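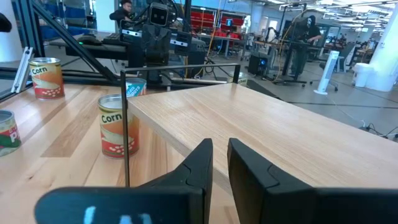

Refugio Villalobos

Arbeitsplatz Leiva mit Rampenaufsatz
Gerätenummer 229
Kategorie: Robotik / Zweiarmsysteme
Standort: Lehrwerkstatt Prandura, offener Laborbereich
Nutzung: Wahlkurs Greiftechnik, Schülerwettbewerb Trolter, freie Projektarbeit nach Anmeldung

Kurzbeschreibung

Der Arbeitsplatz Leiva ist ein Tischsystem mit zwei einander gegenüber montierten Roboterarmen und wird von der Fusetti Lehrmittel GmbH für den Unterricht an weiterführenden Schulen und in der beruflichen Ausbildung angeboten. Die Lehrwerkstatt Prandura hält das System für die Teilnehmenden des Wahlkurses vor und stellt es während der Vorbereitungsphase auch den angemeldeten Wettbewerbsgruppen zur Verfügung. Beide Arme sind mit Parallelgreifern ausgestattet und können einzeln oder gemeinsam betrieben werden. Im gemeinsamen Betrieb überschneiden sich die Arbeitsräume in der Tischmitte, sodass auch Übergabeaufgaben gestellt werden können.

Technische Angaben

Arbeitsfläche: Holz, 19 mm stark
Umrandung und Gestell: Aluminiumprofil, schwarz
Arme: zwei, seitlich montiert
Greifer: Parallelgreifer mit je zwei Fingern, Finger austauschbar
Rampenaufsatz: Holzbrett auf schwarzem Metallgestell, nutzbare Länge 400 mm
Programmierung: grafische Oberfläche sowie Python
Betriebsarten: Handführung, Wiedergabe, Programmbetrieb

Der Rampenaufsatz gehört zum Lieferumfang des Wettbewerbspakets. Er kann auf der Tischfläche versetzt werden; die jeweilige Position ist vor Beginn eines Durchgangs im Gruppenprotokoll einzutragen. Das Gestell ist gegen Verrutschen zu sichern.

Einsatz im Wahlkurs

Der Wahlkurs Greiftechnik arbeitet mit handelsüblichen Konservendosen unterschiedlicher Größe und Etikettierung. Im ersten Kursabschnitt werden die Dosen auf der ebenen Tischfläche gegriffen und an einer vorgegebenen Stelle abgesetzt. Die Gruppen legen hierfür Anfahrhöhe, Öffnungsweite und Haltekraft selbst fest und begründen ihre Werte schriftlich. Erst nach Abnahme dieses Abschnitts durch die Kursleitung wird die Rampe hinzugenommen.

Auf der Rampe ändern sich Höhe und Neigung des Werkstücks. Die Greiferfinger müssen daher für jede Ablageposition neu ausgerichtet werden. Weitere Übungen verwenden Becher und flache Behälter mit Deckel. Durchsichtige Gefäße sind für die Bildauswertung anspruchsvoll und werden nur an Gruppen ausgegeben, die das Modul Objekterkennung abgeschlossen haben. 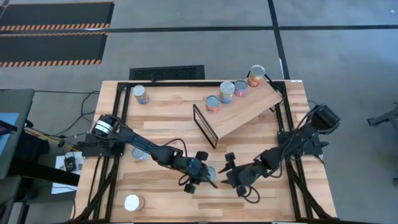 Arbeitsplatz Leiva mit vier Dosen auf der Rampe, beide Greifer in der Tischmitte.

Einsatz im Wettbewerb Trolter

Die Wettbewerbsaufgabe »Regal am Hang« ist auf den Arbeitsplatz Leiva abgestimmt. Zu erreichen sind höchstens 1.000 Punkte, die sich auf den praktischen Durchgang, die Dokumentation und das Fachgespräch verteilen. Die Anordnung der Dosen wird den Gruppen unmittelbar vor dem Durchgang bekannt gegeben. Eingriffe von Hand sind nach dem Startsignal unzulässig und führen zum Abbruch des Durchgangs.

Zugelassen sind Gruppen aus zwei bis vier Schülerinnen und Schülern. Die Programme müssen von der Gruppe selbst erstellt worden sein; Bibliotheken des Herstellers dürfen verwendet werden, sofern sie in der Dokumentation benannt sind. Die Vorbereitungsphase endet im Mai.

Sicherheit und Betriebsordnung

Die Inbetriebnahme erfolgt ausschließlich in Anwesenheit einer unterwiesenen Aufsichtsperson. Während der Bewegung der Arme ist der Griff in den Arbeitsraum untersagt. Lange Haare sind zusammenzubinden, Schmuck an Händen und Handgelenken ist abzulegen. Vor jedem Start prüft die Gruppe die Kabelführung an beiden Armen sowie den festen Sitz der Finger. Beschädigte Dosen sind auszusondern.

Reservierung

Reservierungen nimmt die Geräteverwaltung der Lehrwerkstatt entgegen. Anzugeben sind Gerätenummer, Gruppenname, gewünschter Zeitraum und verantwortliche Lehrkraft. Der Arbeitsplatz ist bis 17:30 Uhr aufgeräumt zu übergeben, die Arme befinden sich dabei in Ruhestellung.

Zubehör auf Anfrage

Fingersatz, schmal
Fingersatz mit Gummiauflage
Ersatzbrett für Rampenaufsatz
Kursheft Greiftechnik, Ausgabe für Lehrkräfte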